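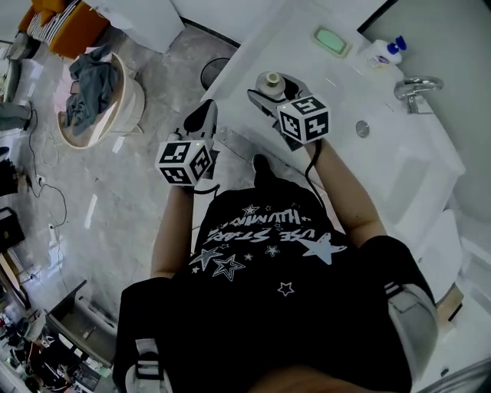

Research > Household Studies > Working papers > Bathrooms

Filed under: Domestic routines, Storage, Small rooms

4.2 Where things end up around the tub

Bathrooms were the last room we coded and the messiest. 26 homes in Celtham and Lirnemen, 249 put-away events in total, 70 of them at or beside the bathtub. Coding followed the Gestlow sheet (see 3.1), with one change: the deck and the rim were scored as separate surfaces. They get used differently.

Figure 4. Bathtub with soap in its recessed holder, bottles standing near it, laundry basket on the tiled floor.

Soap is the easy case. Where a tub has a moulded holder the bar goes back in it, nearly every time. Bottles drift. People set them down wherever the hand happens to be, then shift them later when wiping the deck. Small round items (caps, lids, little pots) were the worst for this. No fixed home in most of the houses, and they were put down and picked up again more than any other catagory.

Laundry is a seperate problem. A basket within reach of the tub collects cloths as well as clothes, and in 12 homes the two were never sorted until wash day. Colour made no difference. Neither did the size of the basket, as far as we could tell, though we didn't measure volume and should have.

Chairs in the bathroom: not on the original sheet. Added after the pilot. Mostly used for towels and for clothes that will be worn again, so scored as storage and not seating. Lu (2nd round) argues the other way, and the kappa for this item was poor. We report it anyway.

One caution. Participants tidied in the morning, before noon, and evening habits may well differ. Kids' bath time isn't covered at all.

4.3 Kitchens, for comparison, are in the next section.

Recent in this series
Wet cloths and where they hang
Cupboards under the sink: a short survey
Lirnemen pilot, notes on coding
Shared shelves in rental units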